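Doradow (game studio)

Doradow is a small game studio in Plerurby, started by Marlene Wong and Karabo Masilela. I've followed them for years and I wrote most of this entry, so forgive the odd aside!
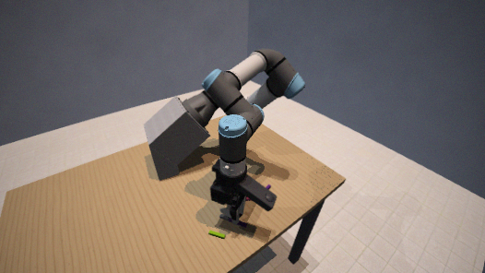

Games

Their first release was Terkport, a puzzle game about harbour cranes with 100 levels (I'm still stuck on level 32). Girard came next, a slower thing with lovely music by Solange Chan, and it's my favourite by miles.

Staff

Seven people work there now. Marit Björklund joined in October to look after the phone versions - she'd done the sound menus on Girard as a freelancer.

See also: Terkport level list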